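# Chapter 4: Budgeting for a Picking Cell

The price of the arm is the figure most buyers remember. At the Feltow plant in Terutville, Senad Milošević planned for one arm and 41 small purchases: bins, clamps, cables, grippers and spare fingers. The small items took 58 percent of the budget.

By the end of this chapter you should be able to:

- separate one-time costs from yearly costs
- price bins and clamps along with the arm
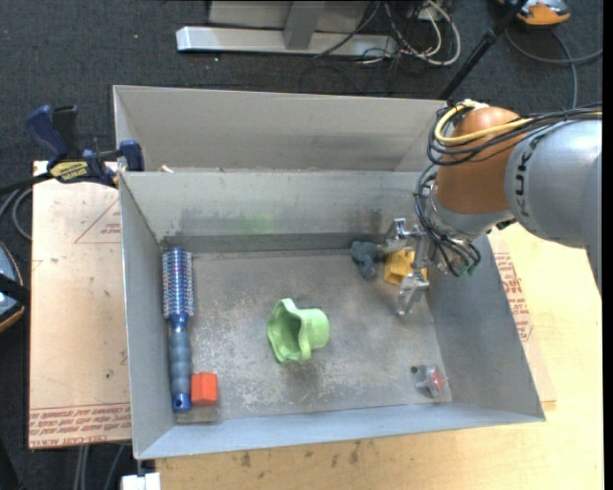 ## 4.1 Listing the Parts

Start with whatever touches the product.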